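Chapter 4
Settling the Congregations: Ministers, Calls and Salaries

A country church in the late nineteenth century could put up a building in one summer. Finding a minister often took much longer. This chapter looks at how small immigrant congregations called their pastors, how they paid them, and why so many pastors moved on after a few years. Most of the examples come from the Astbridge district, where the records of three churches have survived nearly complete.

The call

A congregation without a pastor was said to be vacant. During a vacancy the elders read printed sermons on Sunday mornings, and a minister from a neighboring church came when he could to baptize, marry and bury. The church at Walto was vacant for 2 years before its first call was accepted. Its minute book shows that four men had turned it down, two of them without giving any explanation.

The call itself was a letter. It named the salary, described the parsonage, listed the preaching points and asked for an answer by a certain date. The members voted on it after a service. In most churches of the district only men over twenty-one could vote, although widows who owned a pew were allowed to at Larnetti.

Salaries and payment in kind

The Walto call offered 900 dollars a year, a house, and feed for one horse. Larnetti offered 750 dollars and a larger garden. On paper the difference was plain. In practice a pastor seldom received the full sum in cash. Members pledged what they hoped to pay, and a dry summer or a low price for grain meant that the pledges came in late or were never paid at all.

Part of the gap was made up with food.

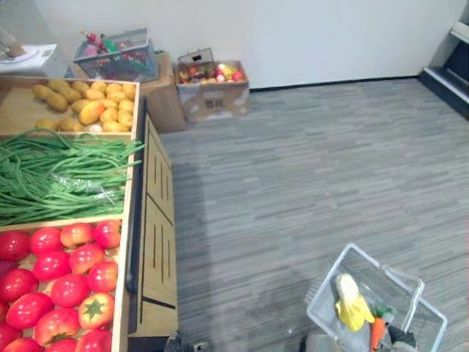
Many account books have a separate page for such gifts, with a value entered beside each one. Flour, potatoes, lard and firewood are the most common entries. At Larnetti the value was taken off the salary still owed. At Walto it was not, and the pastor there thanked the members from the pulpit every June.

Parish historian Kgomotso Mtshali has argued that these pages are a better guide to the life of a congregation than the membership rolls. A family might stay on the roll for years after it had stopped attending - the clerk was slow to strike a name - but it did not go on bringing flour.

Building debt

The other large item was the building. The Buthelezi Street church in Astbridge town carried a debt of 3399 dollars when its second pastor arrived. He had not been told the amount. His letters to the district superintendent return to the matter again and again, and he left for a farming parish as soon as the note was renewed.

Section 4.1 follows his correspondence in detail. Section 4.2 compares the calls issued by the three churches, and section 4.3 turns to the wives of the pastors, who taught Sunday school, played the organ and kept boarders, usually without pay.

Terms to know: vacancy, call, preaching point, pledge, parsonage, superintendent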